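双臂工作台的夹指更换与腕部相机校准(Tudia 工作台笔记)

更新于2023年12月24日
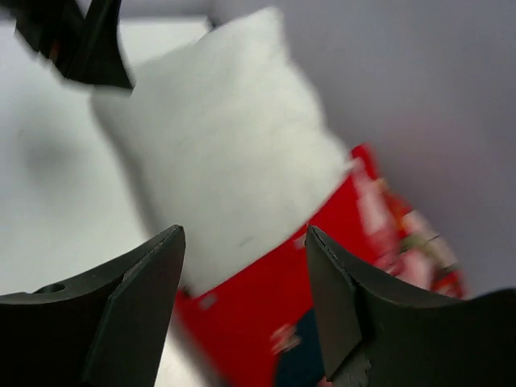 换夹指这件事,我以前总觉得是拧两颗螺丝的小活儿,做了几轮之后才发现里面的讲究真不少,而且越做越上瘾!我们这台 Tudia 双臂工作台每天抓的东西很杂,硬纸盒、软包、毛绒绒的填充件都有,夹指稍微歪一点,抓盒子还看不出来,一抓软东西马上露馅。判断歪没歪,我最喜欢用腕部相机的视角:两根黑色夹指从画面底部伸上来,张开着,中间夹着的空当正好对着那团白色绒毛和后面的红盒子,左边那根上的小圆孔也看得清清楚楚。我校准的时候就拿这个小圆孔当参照点,特别好用。动作快的时候远处会糊成一片,夹指边缘还是利落的,拿来做对齐完全够。

下面是我现在用的整套流程,从拆旧件到跑完测试,一个下午足够了。

准备的东西

内六角扳手一套(2毫米的那把最常用),无尘布,酒精,一把软毛刷,低强度螺纹胶,新夹指一对。夹指我用的是 Pestolis 那版图纸自己打印的,哑光黑,表面不反光,相机看着舒服。打印件记得把支撑残渣刮干净,尤其是螺丝沉孔里面,残渣垫在下面,夹指会翘。

另外准备两三样平时真的会抓的物件。标准块当然也要有,但光用标准块测,测不出软物件的问题。

第一步 停机、断电、让手臂靠好

先在控制界面把两条手臂都送回停靠位,再按急停,最后关驱动电源。顺序别反。直接断电的话手臂会往下沉一截,我有一次就这样把夹指尖磕在台面上,新件当场报废,心疼得不行。

停好以后用手轻轻推一下前臂,确认抱闸是咬住的。

第二步 拆旧夹指

先拆左指再拆右指,螺丝分开放。旧指别急着扔,翻过来看看内侧曲面:如果磨损集中在指尖,多半是抓取深度太浅;如果只有一边磨得厉害,那就是两指不同心,换新的也撑不久,得先查滑块。

外侧斜面也摸一遍。打印件沿层线开裂,一开始就是一条细线,用指甲能刮到台阶感的就该换了。

第三步 清理滑轨

软毛刷顺着滑轨方向刷,绒毛最爱往这里钻!抓毛绒件多的日子,滑轨里能刷出一小撮白毛。刷完用无尘布蘸一点酒精擦,等它完全挥发再上油,油只要薄薄一层,多了反而粘毛。

第四步 装新夹指

螺丝先全部带上,别拧死。用手把两指慢慢合拢,看指尖能不能对齐,从侧面对着光看一眼,缝隙应该是均匀的一条线。对齐之后再交替拧紧,左一下右一下,每次四分之一圈。螺纹胶点一小滴就行,别让它流到打印件上,有的材料会被胶弄脆。

装完手动开合几次,手感应该从头到尾一样顺。中途有卡顿就退回去松螺丝重来,千万别指望它跑一跑自己磨合好。

第五步 相机对位

上电,夹爪张到最大,打开腕部相机的实时画面。我在屏幕上叠了一层半透明的参考图,就是上次校准合格时存下来的那张,主要看三处:左指小圆孔的位置,两指尖的高度,还有两指间空当的中线。

偏了就松开相机支架的螺丝微调。支架一动,外参就失效了,要重新跑标定。标定板我摆50个姿态,角度尽量散开,靠近画面边角的也要有。标定程序用的是 Hirnia,算完会给残差,我一般盯着最大的那几张看,糊了的直接删掉重拍。

台面反光也得留意。颜色很艳的包装会把旁边的灰白背景染上一点色,靠颜色分割的程序容易被骗,标定时先把这类东西挪走,测试时再放回来。

第六步 归零和力限

归零在夹爪空合的状态下做,做三遍,读数一致就存。我们的编码器零点现在是863,换了新指以后会变一点点,记到维护表里,下次对比非常有用。

力限要分两档。硬盒子那档可以大方一些,软物件那档往低了设,再一点点往上加,加到提起来不滑就停。毛绒件表面会陷下去,夹指的接触位置比程序以为的要深,所以接近速度也要跟着放慢。

第七步 连续测试

我的习惯是连着跑200次抓放,硬的软的交替来,软物件故意斜着放、靠着盒子放,越接近平时那种乱劲儿越好。两条手臂都在台面上方的时候,要看它们指尖之间的间距够不够,换过长一点的夹指以后碰撞模型一定要更新,这一条我用红笔写在 Ayala 控制柜的门上了。

跑完再查一遍螺丝。有松动的,退出来补胶重拧,然后再跑一轮。

日常保养

每天收工刷一次滑轨,擦一次相机镜头。每周看一眼夹指外侧有没有细裂纹。备用夹指我总会多打印一对放在抽屉里,左右分开装袋,袋子上写好打印日期和材料。

长指版的图纸还在改,8月那版指尖太软,抓盒角会弹。新版我把指尖内侧加厚了,等打印出来装上试过,再把尺寸补到这一页。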